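[Filling-L] Re: Torque loss on 28 mm closures after switch to lighter preform
From: Deepika Salian
To: Filling-L
Date: June 2019

Oriana Figueroa wrote:

> We moved our still water line to a lighter preform in the spring. Same
> closure, same capper, same application torque setting. Since then the
> removal torque at 24 hours has been reading low on part of each run.
> The closure supplier (Listell) says the caps are in spec and the preform
> supplier says the neck finish is in spec. I have dimension reports from
> both and can't fault either of them.
>
> Capper is a Flovident rotary with magnetic clutch heads. We pull one
> bottle per head at start-up and one per head every two hours. The low
> readings don't sit on one head, or not on the same head from one day
> to the next.
>
> Has anyone been through this? Production wants to turn up the clutches
> and I would like a better reason than "the number is low" before we do.
>
> Oriana

Oriana,

Don't turn up the clutches yet. We had a similar complaint at Bevonholm two years ago and spent a good part of December on it. Raising the application torque moved the average up and left the spread as wide as before, and we started to see stripped threads on the warm end of the shift. It cost us a pallet hold before we put the heads back.

The first thing I would look at is the support ledge. On most lightweight necks the finish above the ledge is the same drawing as the old one, so both suppliers can be right about their reports. What changes is the wall directly under the ledge. If the bottle is held by the neck during capping, the anti-rotation knives bite into the underside of that ledge. With less material there the ledge flexes a little under top load and the knives don't bite as they did. The bottle turns with the cap for part of the last quarter turn, the clutch releases on time, and the closure has had less than the full torque. A head check on the bench will show nothing wrong, as the head is doing what it was set to do.
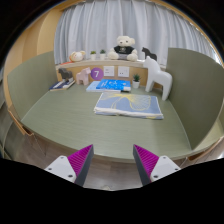
To check it, take bottles straight off the capper discharge and look at the underside of the ledge with a loupe. A clean bite leaves short, sharp marks. A slipping bottle leaves smeared ones that run around the ledge. Sort your sample by mark first and then measure removal torque on the two groups separately. We pulled 400 bottles over two shifts. Of these, 288 had clean marks and the rest had smears of some length. Nearly all of the low readings were in the second group. I would not expect your split to match ours, but if the low values collect on one side you have your answer.

A few things about the sampling, from mistakes we made ourselves:

One bottle per head every two hours is too thin for this. It will catch a dead clutch. It won't catch a fault that comes and goes with the neck gripping position, and that position is a separate count from the head number if your starwheel and turret don't have the same number of pockets. Write down both. We only logged the head number for the first week, and that week's data was of no use.

Mark a vertical line across the cap skirt and the neck with a fine pen before you measure. Then you have the application angle as well as the torque. Low torque with a normal angle is a friction question and you should go back to Listell about slip agent in the liner or shell. Low torque with a short angle points to the bottle turning or the cap being cocked at pickup.

Keep the samples at one temperature for the whole 24 hours. Ours were on a shelf by the shrink tunnel.

Use the same tester and, if you can, the same person. Hand testers are sensitive to how fast the cap is turned. If you have a motorized one, fix the speed and note it in the report. 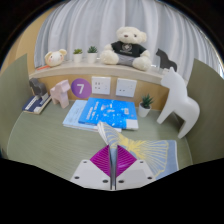
On top load: the usual advice is to increase it so the knives bite deeper. This works up to a point. With a lighter neck you can go past that point without noticing, and the ledge starts to deform. We ended up with slightly less top load than before and new knives. The old ones had worn round at the tip, which the heavier preform had put up with. I can't tell you a figure for your machine. Change it in small steps, and pull a full set of heads at each step.

Our knife set had been in for 562 running hours when we changed it, well inside the service interval we had been using. That interval was worked out for the old bottle. We now inspect at every format change and replace on condition.

If the ledge marks turn out clean on everything, I would look next at pickup. A cap that lands slightly tilted will sometimes pull straight on the thread and seat, but the torque peak comes early and the clutch lets go. High-speed video of the pick plate is the quickest way to see it. Failing that, run 100 bottles at half speed and compare. If the low readings disappear at half speed, the clutches are not your problem.

Rajan has a short technical note on knife geometry for light necks. It was written for their own machines, but the section on tip angle applies generally. I have it as a scan and can send it off list. It is too large for the list attachment limit.

Two questions back. Is the water dosed with nitrogen, and if so, did the dose change with the preform? And is the neck cooled or rinsed just ahead of the capper? A wet ledge will slip at a load where a dry one holds, and the rinser timing is easy to overlook if it sits with a different crew.

Please post what you find, including if it is something else.

Regards,
Deepika

_______________________________________________
Filling-L mailing list
To change your delivery options or unsubscribe, use the list page.
Please trim quoted text when replying.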